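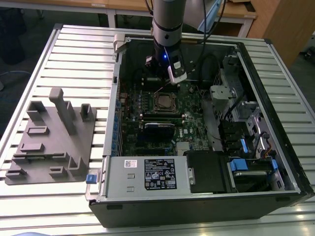
# Pelletier bench kit for demonstration recording

The Pelletier is a bench kit for recording demonstrations of fine assembly work on computer hardware. It comes as a slatted aluminium table, an arm with a two-finger gripper, a wrist camera, a fixed camera for the workspace and the Delari recorder. The recorder stores the arm's joint positions, gripper opening and both camera streams against a single clock, so a finished episode can go into training without being lined up by hand.

We build it at Prurard for groups who need a lot of examples of the same few tasks, done well, by people. Most of our own use has been processor and socket work, on desktop towers laid on their side and on server boards.

## Table and fixtures

The rails take standard slot nuts, and a full-size tower fits on its side with room left next to it for a fixture plate. Plates are supplied as drawings you can print yourself. The files include posts, holders and low blocks in several heights - change them to suit the parts you handle.

A case laid flat leaves the socket facing straight up, and the arm comes in from above. Keep tall parts of the plate clear of the approach to the case. Drive cages and power supplies can stay fitted if the operator has been shown where they are.
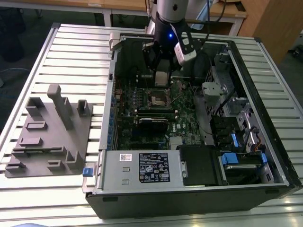
## Recording an episode

1. Set the parts out and choose a task name from the list on the recorder.
2. Press the left pedal. The operator guides the arm through the task.
3. Press the left pedal again to finish, or the right pedal to discard.
4. Mark the episode as good, poor or failed. Failed episodes are kept unless you delete them.

Joint data is logged at 184 Hz. Episodes longer than 599 seconds are split and numbered in sequence.

Our starter set, River, has 571 episodes recorded by Keegan Girard and Kalliopi Bošković. It is supplied with every kit as a reference for how densely to sample a task and how to label it.

## Wrist camera

The wrist camera looks along the gripper towards the fingertips. At the socket it gives a close view of the retention frame and whatever the fingers are touching,

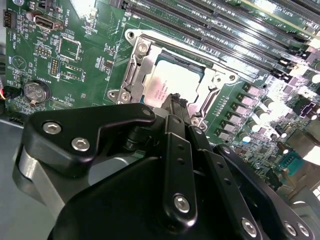
and it is the stream most of our users train on first. The fixed camera is still worth keeping for the approach, and for checking labels afterwards. Glare off bare metal can wash out small components, so the lamps should be set low and to the side before a session starts.

Exposure is locked at the start of each episode. If you change boards partway through a session, run the short exposure check again from the recorder menu.

Hervé Delaunay's notes on socket work are in the manual. He recommends recording protective covers and processors as separate tasks, even where the arm path is nearly the same.

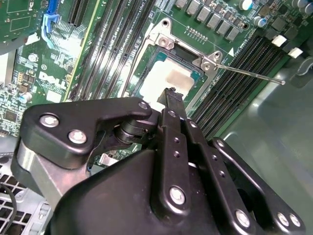 Mixed episodes can be relabelled later, but it is slow work and the recorder won't do it in bulk.

## Supplied with the kit

- Table, arm and gripper
- 2 cameras with mounts and leads
- Delari recorder and foot pedals
- Fixture drawings and the River set

Computers and boards are not included. Spare fingertips are ordered separately.

For prices and lead times, write to Brittany Fraser. Questions about the file format go to Darcy Lachance.

Page revised 2022-09-23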